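Asiren Cleaning Cloths, Mixed Pack - Review
Posted by Marichka Stelmakh, 05/06/2022
Filed under: Kitchen, Cleaning

I bought the Asiren mixed pack to replace the paper towels in our kitchen. We were going through far too many of them, mostly for small jobs like crumbs, coffee rings and the water that collects behind the faucet. The pack comes with yellow cloths and white cloths, all the same size, folded flat in a paper sleeve. I have used them every day for two months.

The first thing to know is that they need a wash before you use them. Straight out of the sleeve they push water around and leave lint on anything dark. I washed mine on warm with no fabric softener and hung them up. After that they soaked up water the way they should. The sleeve does mention this, but in small print on the back, and I missed it.

On counters they do well. A damp cloth picks up flour and dried sauce in one or two passes, and it does not leave a sticky film behind. Grease on the stove is harder. The yellow ones will take it off with dish soap and hot water, but you have to rinse them right away or the grease sets in. For a very dirty stove I still use a scrub pad.

On glass I was less happy. The oven door came out streaky both times I tried, wet and then nearly dry. My older Nivent cloth is thinner and does a better job on windows and mirrors, so I have kept it for that. 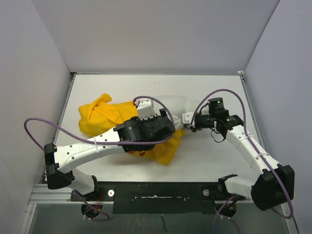

Color is a bigger part of this than I expected. I keep the yellow ones for the stove and sink and the white ones for the table and for drying dishes, and everyone in the house picked that up without being told twice. The trouble is stains. Tomato and beet will mark either color, and even a small red mark like the one on the yellow cloth stands out from across a room. On white it would be worse. Soaking in cold water with a spoonful of baking soda gets most marks down to a faint shadow, though turmeric stays put no matter what I do.

Washing is simple. I throw them in with the towels at the end of the week. They have not shrunk enough to notice, and the stitching along the edges has held on all but one, which started to come loose at a corner. I trimmed the thread and it has not gone any further. Asiren says they are good for 300 washes. I am at 14, so I can't speak to that yet.

Drying time is the main complaint I have. These are thick, and if you leave one in a ball by the sink it will smell by the next morning. Spread over the faucet or on a hook it is fine. The Yatsenko waffle cloths I had before dried faster but wore through in the middle, so I would still take these over those.

The price is fair for what you get. I would like to see the colors sold separately, as we use up clean yellow ones much faster than white. For now the only choice is the mixed pack.

Good for: counters, tables, dishes, spills on the floor.
Not so good for: glass, heavy grease.
Would I buy again: yes, once the yellow ones wear out.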